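Catégorie : Cuisine > Plans de travail et robinetterie > Entretien

Traces cuivrées sur robinet bronze foncé et rangement du plan de travail en marbre

Question posée par Teodor Baran

Bonjour,

Je reprends l'entretien d'une cuisine à Bremport. Plan de travail en marbre blanc veiné de gris, robinet bronze foncé brillant, eau dure. Deux points à régler.

1) Le robinet. La finition laisse voir des reflets cuivrés le long du tube et une bague plus chaude de ton à la jonction de deux sections. Est-ce une usure du revêtement ou l'aspect d'origine ? Je ne connais ni le fabricant ni le procédé (PVD, peinture époxy, patine vivante). Jusqu'ici, nettoyage au vinaigre dilué une fois par semaine.

2) Le plan. Trop de choses à demeure : mini-four, grille-pain, bocaux, ustensiles. Les paquets de chips et de céréales n'ont pas de place fixe, les chips finissent dans un carton. Je cherche une implantation qui dégage la zone de découpe.
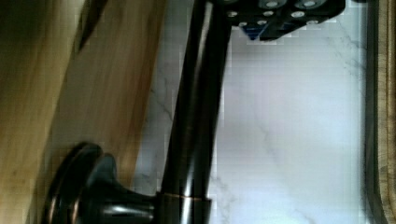
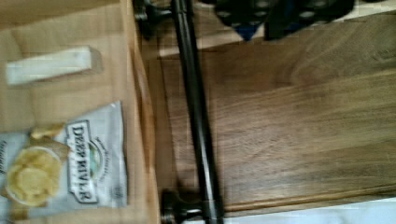
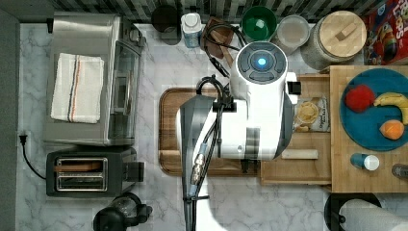 Contraintes : pas de perçage dans le marbre ni dans la crédence. Placard haut disponible, profondeur utile 20 cm. Le mini-four sert tous les jours, le grille-pain surtout le mercredi et le week-end.

Merci d'avance.

Réponse de Deirdre Nic Giolla

Pour le robinet : sur une finition de type bronze huilé, les arêtes et les bagues sont souvent plus claires dès la sortie d'usine. Une usure se repère au toucher (ressaut sous l'ongle) et se concentre là où la main passe, donc sur la poignée. Si la surface est lisse partout, ne rien faire.

Arrêter le vinaigre dans tous les cas. Il attaque les patines et surtout le marbre : une goutte au pied du robinet suffit à matifier la pierre. Eau tiède, savon neutre, microfibre, séchage immédiat.

Pour le plan :
- retirer le torchon posé sur le mini-four avant toute mise en chauffe, et respecter les dégagements de la notice ;
- grille-pain au placard, débranché et refroidi ;
- chips et céréales en hauteur, les bocaux lourds restent en bas ;
- planche à découper rangée sur chant une fois sèche. À plat sur le marbre, elle garde l'humidité dessous.

Réponse de Thanakorn Noiphan

D'accord pour le vinaigre. Chez moi la bague était desserrée et c'était du calcaire, pas la finition. À vérifier.

Réponse d'Unai Soler

Attention à la profondeur : à 20 cm, certains grille-pain ne passent que dans la longueur. Mesurer avec le cordon enroulé. Pour les sachets, un bac étroit à bord haut, sachets debout, fait mieux qu'un carton à plat.

Questions similaires
Tache mate sur marbre après citron : polir ou laisser ?
Identifier une finition PVD sans référence fabricant
Planche en bois voilée, peut-on la redresser ?
Mini-four sous meuble haut, quel dégagement ?

Contact | Conditions d'utilisation | © Entraide Firudov | Haut de page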